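Desk tidying

Desk tidying is the ordinary household and office habit of clearing small things from the top of a table or desk and putting them where they can be found again. It covers pens, staplers, rulers, hand tools, cases and all the other odds and ends that seem to gather on any flat surface, however good one's intentions were at breakfast.

Most people who write on the subject make a friendly distinction between things that live on the desk and things that are only visiting. A stapler usually belongs to the first group, while a screwdriver, brought in to tighten a chair leg and then forgotten, very often ends up in the second. Pencil cases sit somewhere between the two, being made to travel but quite happy to stay put for a whole school term.

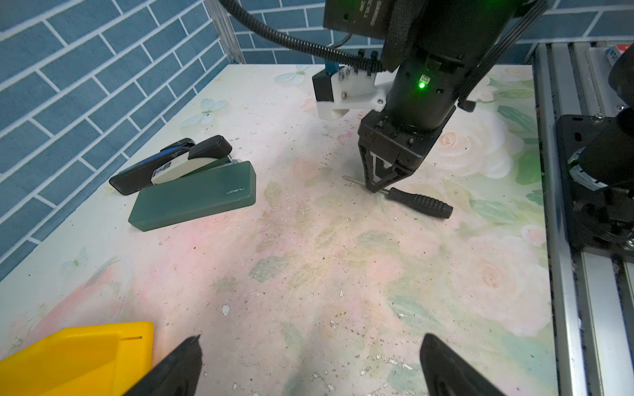 Containers

The commonest aid is the open plastic bin, which is light, cheap and easy to wipe out, and which can be laid on its side so that flat things may be slid in with one hand. Bright colours such as yellow are well liked in family homes, as even a small child can be told to put something "in the yellow one" and will generally manage it. In her household handbook The Wuvel Desk, Afia Bonsu recommends having 2 bins and no more, one for things to keep close by and one for things to carry back to other rooms, and she admits very cheerfully that the second is always the fuller. 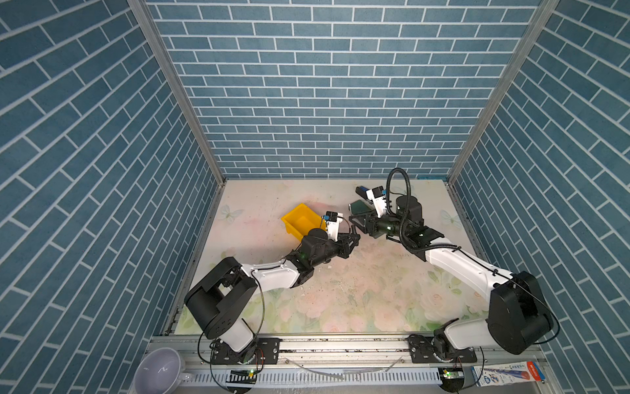 Surfaces and coverings

Printed table coverings, with roses, leaves or butterflies in soft colours, have long been popular for work tables, and they do brighten up a dull corner wonderfully. Crumbs can be hard to spot against a busy pattern, so a quick brush down before anything is put back is well worth the trouble. Old scuffs and chips will stay, of course, and many owners grow rather fond of them.

See also: Drawer; Pencil case; Spring cleaning; Stapler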